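How do you keep a dangling tether from pulling a humanoid's arm off target?

Asked in Home Builds & Shared Shops
Tags: humanoid, cables, arm calibration, laundry

I'm so close on this one and I need fresh eyes! Our shop group, Plirkomley, is building toward a full laundry run: open the dryer, unload, carry the basket off. The body is standing, both hands respond, and the arm reaches out level toward the door just like we planned it. I grinned like a kid the first time it did that.

The trouble is drift. With the arm down, the shoulder reads fine. With it stretched out, the hand ends up over 10 mm low, and the error changes depending on how the cables happen to be lying that day. We're running everything off the tether for now (power, network, the hand controllers), so going wireless isn't an option until spring.
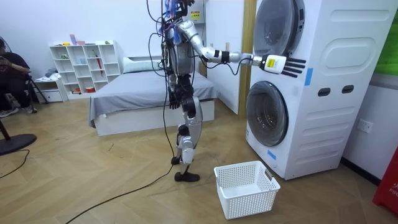 Right arm out toward the upper door, tether hanging down to the floor.

I've re-zeroed the shoulder twice and swapped in the stiffer Vendance elbow ring. The ring helped a little. Is this a cable problem, or do I need to redo my gravity compensation? Our control loop is at 500 Hz if that matters.

3 answers

Answer 1 (accepted)
Both, I bet, but do the cables first -- it's an afternoon of work and you'll love the result. A bundle hanging from the head and upper body tugs on the torso, and if the torso leans even a hair, the hand at the end of a straight arm moves a lot. Your shoulder encoder will never see it.

What worked on ours: clamp the whole bundle at the back of the hips, leave a soft loop above the clamp so the upper body can turn, then run the rest up to an overhead line with a light spring balancer. Get everything off the floor. The cable under the arm should be tied at each joint with slack at the elbow, and checked at full bend before you tighten anything.

Then redo the gravity compensation with the cables where they're going to live. Our arm needed 355 grams more at the forearm than the model said, all of it wiring and hand hardware. Take 100 samples per pose, arm out and arm down, and average them. Great project, please post when it gets a sock out!

Answer 2
check the wrist. mine was loose the whole time

Answer 3
Agree on the overhead line. Van Wyk has a balancer in their small catalog that we use at Flustden and it's been great. 500 Hz is plenty for this, leave it alone. Also, put a couple of reference marks on the dryer door and let the head camera correct the last bit of the reach. You'll want that for the handle anyway.

Comment from asker: Clamped at the hips last night and the day-to-day wander is way down! Still sagging a bit with the arm straight, so I'm weighing the forearm next.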